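Wiping down a vinyl party tablecloth between uses, what are you all doing?

sivmyk
ok quick one, typing this on my lunch so sorry in advance

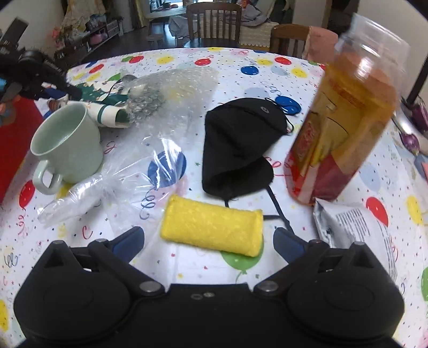 round table in the break room, got the balloon cloth on it from a birthday in September and then everybody liked it so it stayed. White background is the problem. Every mug ring shows. I go over it with a yellow sponge at the end of the day and it looks fine wet, then dries and there's a dull patch right where I rubbed. Dish soap, warm water, nothing fancy. Am I rubbing the print off or is it soap left behind?

also people leave their stuff on it. Cap or pouch or whatever with the straps, plastic bottle, wrappers, mug. So I end up wiping AROUND things and then there's a line.

hotthorpe_hal
Soap. Too much soap. Go over it again with plain water and a different cloth, then dry it. You'll see the dull go away.

pinwheel46
what kind of cloth is it, vinyl or fabric with a coating? makes a big difference. fabric ones you can just throw in the wash on cold

sivmyk
says vinyl on the thread title lol. wipe clean, came folded in a packet, I paid nothing for it, it was in the party box

pinwheel46
missed that sorry. no wash then

R_Longo
Disagree with hal a bit. Could be soap, could be the sponge too. Is it one of those fuzzy all over ones or does it have a scrubby side? Scrubby side will kill a shiny surface in a week. Ask me how I know. Had a Droltell cover on our kitchen table, lemons on it, by spring no lemons in front of my chair.

sivmyk
fuzzy. no green side on it. stitched at the ends, bright yellow

R_Longo
Then you're probably ok. Those are soft. Rinse it out good though, they hang on to crumbs and then you're dragging crumbs around.

dot in the hallway
Can I say the thing. Take the cloth OFF. It was a birthday cloth. Clean the table, table is easier to clean than the cloth

sivmyk
table under it is ugly

dot in the hallway
fair

mollellfan70
I would not use dish soap at all, vinegar and water, half and half, spray bottle. Did all the tables for our church supper that way, 220 people, vinyl on every one. No streaks.

hotthorpe_hal
Vinegar every day on printed vinyl? No thanks. Once in a while for a sticky spot sure. Daily, it's going to go stiff on you.

mollellfan70
Mine never went stiff. Same covers four years.

hotthorpe_hal
Four years of once a month is not the same as every single day in a break room.

mollellfan70
you don't know how often I have supper

R_Longo
lol. Both of you calm down, it's a party cloth

kess
re: wiping around stuff. Get a tray or a bin. Everything left on the table at 5 goes in the bin, bin goes on the counter, wipe the whole thing in one go from the far side toward you. People find their things in the bin. We had a lot of yelling for two days then it was fine

sivmyk
I like the bin. what size

kess
Ours is a Ljungberg, the low one, shoebox-ish. Big enough for mugs but mugs should go in the sink anyway imo. Food with a lid goes back on the shelf. Open wrappers in the trash, I don't ask anymore

dot in the hallway
ask. I lost half a granola bar to someone like you

kess
it was open

pinwheel46
also for mug rings, if its coffee and its been there overnight, a little baking soda on a damp finger, NOT the sponge, just that spot. Tea is worse than coffee btw

R_Longo
Baking soda is a scrub too! Go light on it. Especially over the printed bits, the balloons will go before the white does.

pinwheel46
yes light. I said finger

sivmyk
ok update. Did the plain water thing over the dull patch, dried it with a dish towel. Most of it gone. Theres still a faint bit by one of the green balloons but I think that one is just worn, elbows. So hal wins, soap. Bin is going in tomorrow, will report if there is yelling.

hotthorpe_hal
Couple of drops next time, not a squirt.

sivmyk
it was a squirt yeah

mollellfan70
try the vinegar on the faint bit

hotthorpe_hal
Don't.

kess
label the bin or they'll think its trash. we lost a hat

sivmyk
noted!! making a label now, back to work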